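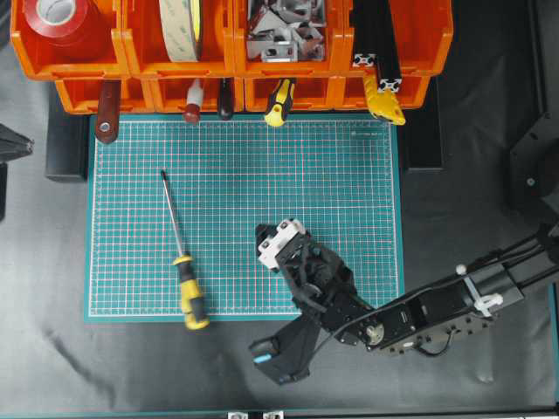
Parking charge after paying by app

Imre_O
Had a notice from Cilero for the Tirkmont car park. I paid through the Wukard app, but one letter of my registration was wrong. They want the full charge. Is it worth appealing?

kiyer587
Yes. Send the app receipt and a copy of your logbook. Mine was cancelled in 13 days.
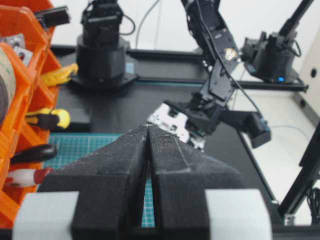
Grid on the cutting mat

Orsolya M
I wouldn't count on it. They turned mine down and offered to drop it to 20 pounds. I paid. 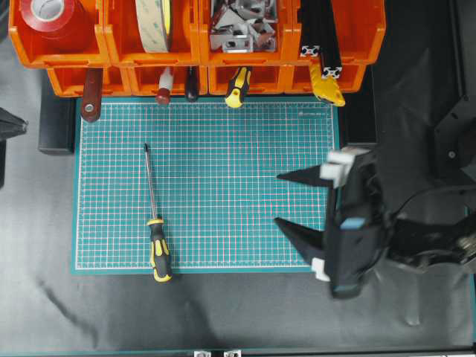
Re: Parking charge after paying by app

Daranee_K
Why pay 20 if the parking was paid for? One wrong letter is a keying error. Go to the independent appeal if they refuse.

Orsolya M
Because I'd have lost the lower rate if the appeal failed – my choice.
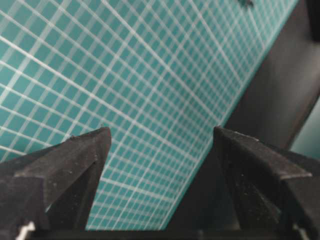

Reading time: 1 minute

B. Jakab
Check the deadline on the back of the letter first. And don't ring them, do it in writing.

Imre_O
Sent it tonight with the receipt. The form logged me out 2 times before it went through. Will post when they answer.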